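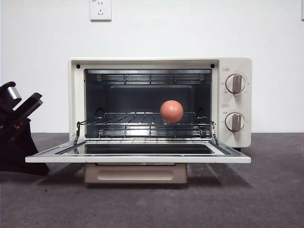
第四章 小烤箱任务:开门、放入、取出、关门

先说句心里话,我写这一章之前,被问得最多的问题就是“机器人到底能不能做家务了”。我的回答一直是:看你说的是哪一件。叠衣服我不敢打包票,小烤箱这一套嘛,照着下面设置,Duvis 双臂套件现在能干得像模像样,就是慢,比你自己动手慢得多,你得有耐心!

4.1 开始之前

1. 给烤箱拔掉电源。整章练习都在冷机状态下做,别通电,别加热。
2. 把烤箱靠墙放稳,前面留出门板完全放平的空间。很多人忘了这一条,门开到一半就顶住手臂底座了。
3. 两个旋钮都拧到竖直位置。Riltix 软件里的初始检查会拿它当参照,歪了会报“起始状态不符”。
4. 准备一个表面不反光的小球当“食物”。我试过真面包,掉了一桌渣,后来老老实实换回球了。

注意:玻璃门板很容易让深度估计出错。房间里要是有直射的台灯,先关掉再校准。

4.2 手腕视角校准

1. 打开 Riltix,进入“手腕视角”,选左臂。
2. 让手臂移到预备位,两根手指合拢,停在台面上方。
3. 点“记录背景”,等进度条走完,中间别去碰台面。
4. 把手臂移开再移回来,重复 3 次。三次结果差得太多,软件会让你从头再来,别跟它吵,照做就是。

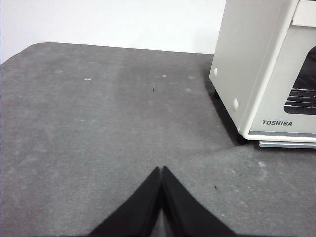
校准里我最唠叨的一点是找参照物。机器不像人,瞄一眼就知道门把手在哪儿,它得靠几个稳定的特征去推算烤箱朝哪边。大片的素色侧板帮不上多少忙,白墙配白机身更是麻烦,边缘淡得很。好用的是对比强的东西,比如窗下方那行深灰色的 TOSHIBA 字样,还有深色的观察窗。你在“特征点”页面里手动框住这两处,再点保存。侧面那两个小圆凸起我也框过,效果一般,光线一变就丢,你愿意试也行。

提示:台面上的灰尘和毛絮最好粘一遍。Keegan Lachance 帮我测这一版的时候,软件硬是把一个小黑点认成了目标,手指追着它跑了半天(我俩都看傻了)。

4.3 执行任务

把球放在烤箱前面的台面上,稍微偏右一点,离门留一段距离。门是往下翻的,球贴得太近会被门板推走,这个亏我吃过不止一回。要是球太近,先用“清空门前区域”指令让手臂把它挪开。

然后按顺序来:

1. 选择任务“放入”,速度设为 2 档。第一次用请不要往上调。

2. 确认软件标出的把手位置。门上方那根横把手应该整根被框住,只框到一半就点“重新识别”。

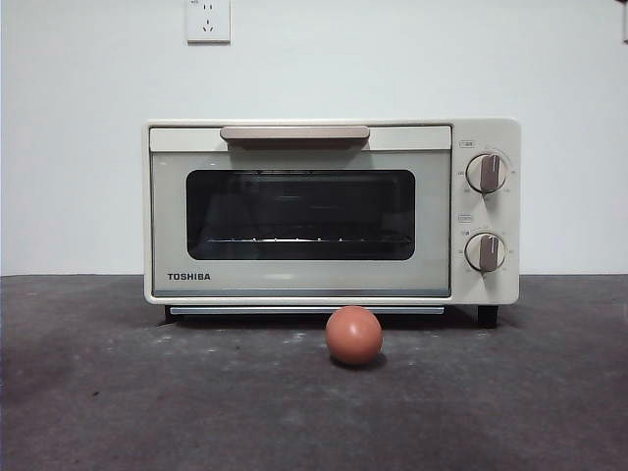 3. 点“开门”。手臂会先勾住把手,再顺着弧线往下带。听到咔咔声马上按暂停,多半是手指卡得太深。

4. 门完全放平以后,点“抓取并放入”。目标位置设在网架上,中间或者略偏右都可以,别贴着侧壁,手指伸进去要有余量。

5. 手指退出烤箱之后再点“关门”。软件有时会提前亮起“可以关门”,别全信它,自己看一眼。

6. 想练取出,就选任务“取出”,从开门那一步再走一遍。

小心:开关门的时候,手不要伸到门板和手臂之间。急停按钮放在你够得着的地方,别压在说明书底下(对,我干过)。

4.4 常见毛病

球从网架上滚走:网架没卡好,重新推到位;还滚的话把松手高度调低。

门关不严:关门动作末段力度太小。在“高级”里把末段力度调高一格,再试,一次只调一格。

手指碰到网架:重新做 4.2,多半是台子被人撞过。Normand Penner 那套放在走廊边上,隔三差五就得重来,后来他干脆把台脚固定死了。

连续失败:我的习惯是失败 3 次就停下来查校准,硬跑下去只会攒一堆没用的记录。

4.5 那它到底算不算会做家务?

在冷机、固定位置、一个小球的条件下,我觉得算会一小半。我自己连着跑过 18 轮,大部分时间都花在等它慢吞吞地确认把手上,我一杯茶都喝完了。换成热烤盘、滴油的鸡翅,我可不让它上手,这一版软件也没有开放加热任务,请不要自己想办法绕过去。旋钮操作放在下一章,那个更磨人,做之前先把本章的特征点备份好,菜单在“文件”里,选“导出校准”。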